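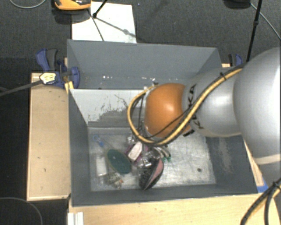 I have been putting off sorting the odds and ends for most of the spring, and last month I finally got it done. It took two evenings, which was longer than I planned. I'm writing down how I did it mainly so I can repeat it next year without starting from scratch.

My trouble with small mixed stuff is that it all ends up in one container. Something comes out of a pocket or off the kitchen counter, it doesn't have a home, and it goes in the pile. After a while I stop looking in there at all and buy a second one of whatever I need. I found 17 hex keys this time. I own one piece of furniture that uses them.

Tia Naylor told me years ago to tip everything out onto a sheet and work from the edges in. I tried that and didn't like it. Things roll off, and then you have to finish the same night or sleep next to it. I leave everything where it is now and take out one item at a time. If I know where it goes, it goes there right away. If I don't, it goes in a shoebox with a lid. I don't allow myself a second shoebox.

A deep bin is good for throwing things into and bad for finding them again. A divider helps more than I expected. I keep the unsorted pile on one side and leave the other side for things that are done but have to go to another room. The second side gets emptied at the end of each evening, even if I'm tired.

The part I always forget is the bottom. Once the objects are out there are crumbs, grit and bits of broken plastic, and if you put clean things back on top of that they pick it all up again. I used a dry paintbrush and a dustpan first, then a damp cloth, then a dry one. Metal bottoms wipe down quickly but they do scratch, and the scratches hold dust. I don't try to polish them out. Scuffed paint I leave alone too. I painted over a worn divider once and it was chipped again by fall.

What I kept: the tape measure, two good flashlights, batteries that passed the tester, picture hooks, and a Gorkine bottle opener that Itzel Palacios gave me when I moved out of the Akmont apartment. What went: cords with no device, keys with no lock, dried-out glue, and most of the hex keys.

Brenda Birkett asked in the comments last time whether I label everything. I label the containers and stop there – masking tape and a marker. I had a label maker and it was in the pile. It needed a cartridge I couldn't find in any store, so I passed it on to Terence Haslam, who thinks he can get one.

The shoebox is about half full. I'll go through it in June.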